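I'd been promising my nephew a car that goes by itself since August, and the Skadari is the one I came home with in the end. It's a small black and yellow thing, light enough for him to carry about under one arm, and I have to say we've all grown very fond of it (me included, and I am well past the age for it!).

It runs in a good straight line on a hard floor and copes with the thin rug in the hall, though a proper carpet brings it to a grumbling halt. The wheels grip well and the yellow trim hasn't chipped yet, in spite of a great many meetings with the skirting board. My friend Róisín Ó Riain bought the Corrigan one for her lot and says it's quicker, but so noisy that it lives in the shed.

Now, batteries. It takes three AAs, which go in underneath, side by side, behind a cover held on by one tiny screw. I'm glad of the screw with little ones in the house, but do put it somewhere safe while you're changing them, and have a small screwdriver ready before you start.

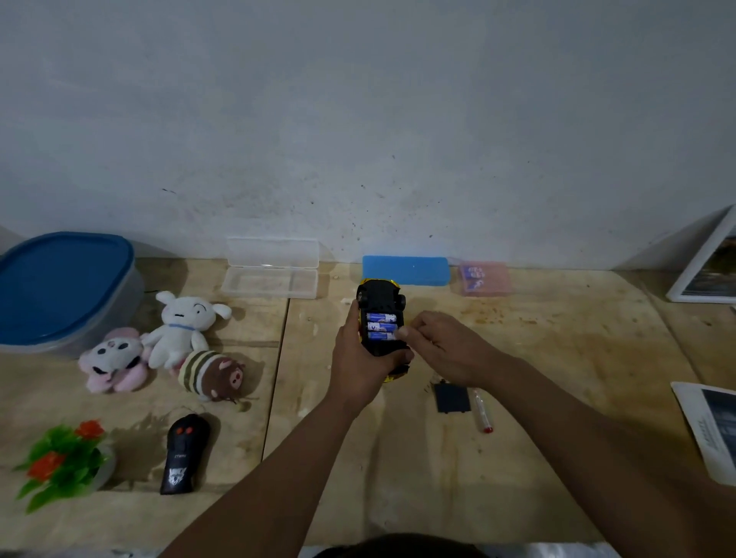

We get a good few afternoons out of a set if he remembers to switch it off, and he mostly doesn't, so I've taken to buying the 36 pack. I do wish they'd put a clearer plus and minus in the instructions, as the print is dreadfully small. Otherwise I'd buy it again tomorrow, and I've already got my eye on the Skadari digger for his birthday.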